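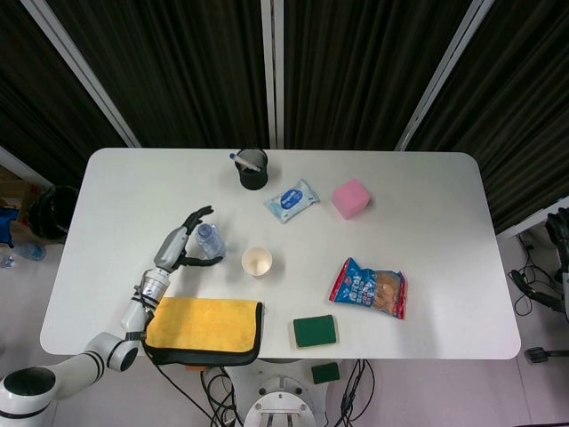

Rima Harb reckons you should never pay for hold luggage on a trip under a fortnight, and I'm going to stick up for her before the rest of you pile in. I did nine nights in Flondura in October with one small rucksack and didn't miss a thing. Well, I missed my slippers.

**pocketmaps**
Nine nights with one rucksack is fine if you're happy washing your pants in a sink every other evening. I'm not! I paid 118 for a case on the outbound leg last year and I'd do it again. I had proper shoes, a coat that was actually warm and room to bring cheese home.

**Hanan Awad**
118 for one leg?? Who were you flying with?

**pocketmaps**
Otov. It was cheaper if you booked it with the ticket but I dithered, so my own fault really.

**Hanan Awad**
Ouch. Otov got me on the way back from Policarpio as well. My bag had gone out perfectly happily and then the woman at the gate made me put it in the cage and it wouldn't go past the wheels. Same bag, same stuff in it, plus one jar of honey. I ended up wearing two jumpers and my raincoat on the plane and sat there boiling the whole way.

**teatowel_terry**
I'm with pocketmaps. I'm six foot four and my jeans alone fill one of those little bags. All the "just roll your clothes" people are tiny, I swear.

Also liquids. My skin is awful and I can't just use whatever's in the hotel dispenser, so I'd be buying everything again when I got there — and that eats up whatever I saved on the case.

**Rima Harb**
Fair point about the jeans, Terry, but do you need more than the pair you've got on? I wear the bulky stuff to travel and pack thin things. For liquids I decant into little pots, and I use a shampoo bar, which takes a bit of getting used to (my hair was like straw for the first week, then it settled down).

My list for a week, as somebody asked on the other thread:

- three tops, one of them smart enough for dinner
- spare trousers
- five pairs of socks and pants
- thin jumper
- wet wipes, pen, small first aid bits
- empty water bottle to fill after security
- sandals or pumps, never both

**teatowel_terry**
One smart top! What if you spill something on it the first night?

**Rima Harb**
Then I wash it, Terry.

**snailpost**
Can I ask a boring question? Has anyone got the Panditz rucksack, the one that opens like a suitcase? I like the look of it but I can't tell if the straps are any good, and my shoulders aren't what they were.

**Hanan Awad**
I had one for two years. Opening flat is brilliant, the straps are a bit mean. I walked from the station to our place in Policarpio with it, all uphill on cobbles, and I had red marks by the end. If you're mostly on buses you'd be all right. Mine went at the zip in the end and they did replace it, though it took ages and a lot of emails.

**pocketmaps**
See, a case has wheels.

**Hanan Awad**
On cobbles, though?

**pocketmaps**
I get a taxi 😄

**snailpost**
Thanks Hanan, that's useful. I might try one on in the shop with some weight in it. Does it fit the Otov cage when it's full, or only if you leave the front pocket empty?

**Hanan Awad**
Leave the front pocket empty. I keep a folded tote in there and that's it.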